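Speaker notes, Valness workshop, 10/05/2018

Start with the question. How much does it help to train a grasping policy in simulation if we change the kitchen every time? Say up front that these are simulation results only. Real arm tests are planned for December.

Setup, keep it short. One arm, one counter, groceries and a basket. The task is to pick the item that was named and put it in the basket. We collected 755 demonstrations in the Grallov simulator. 300 of them use a single fixed layout. The rest move the items and swap the counter and cabinet finishes.

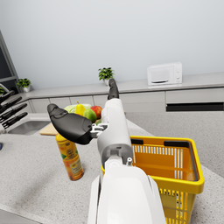

Two policies, same network, same training time. Policy A saw only the fixed layout. Policy B saw the full set. Each one got 40 trials in kitchens it had not seen before.

Policy A finished 7 of its trials. Most failures came before contact, with the hand stopping over the wrong spot. Policy B did better, and the numbers are in the Zivalero table on the next slide. Give people time to read it.

Mention the limit: B had more data as well as more variety. We have not separated the two yet. Someone will ask. The matched run is next on the list.

Skip the network diagram if time is short.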